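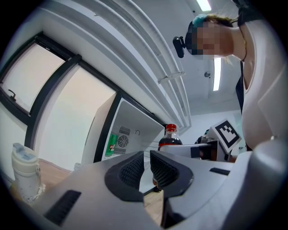 Getting Lipstick and Other Makeup Out of Fabric

Posted 31 July 2018 by Halina Urbańczyk
Filed under: Laundry, Bathroom

Makeup stains contain two things that have to be removed separately: a carrier (wax, oil or silicone) and a pigment. Water does very little to the carrier, and heat drives the pigment deeper. Most failed attempts come from putting the item in a warm wash first.

Bullet lipstick

Scrape off any solid residue with the back of a butter knife. Lay the fabric stain side down on a folded white paper towel and dab the reverse with rubbing alcohol on a cotton pad. Move to a clean part of the towel each time color transfers. When no more color comes through, work in a drop of plain dish soap, leave it for 8 minutes and rinse cold. Do not use alcohol on acetate or triacetate. Check the care label before you start.

Long-wear liquid lipstick

These set as a flexible film, and alcohol alone tends to smear it. Use an oil-based eye makeup remover first. Apply it to the stain, wait until the film softens, then lift it with a dry cloth. The remover leaves an oil mark of its own – treat that with dish soap as described above. Two or three rounds are normal for dark reds and berry shades.

Liquid foundation

Check the ingredient list. If water is near the top and there is no silicone (names ending in -cone or -siloxane) in the first few lines, cold water and liquid detergent will usually do. Otherwise treat it as an oil stain. On collars, rub the detergent in along the weave, not across it.

Powder, blush and eyeshadow

Keep it dry. Shake the item outdoors, then lift what remains with sticky tape. Pressing down grinds the powder in, so use the tape lightly. Wash only after the tape comes away clean.

Mascara

Waterproof: as for long-wear lipstick. Regular: cold water, detergent, soft toothbrush.

Brushes and sponges

Wash brushes with the bristles pointing down so that water does not run into the ferrule and loosen the glue. Dry them flat over the edge of a shelf. Sponges need soap worked through to the center and a full day in open air. A closed makeup bag is a poor place for a damp sponge.

Before drying

Inspect the fabric in daylight while it is still wet. If any tint is left, repeat the treatment. The dryer will fix it permanently – air dry until you are sure.

Comments (2)

Sunee Khamphan
The alcohol step worked on a cotton pillowcase. Does it apply to satin?

Halina Urbańczyk
Depends on the fiber. Polyester satin, yes, after a test on the hem. Silk, no. Take silk to a cleaner and tell them what the stain is.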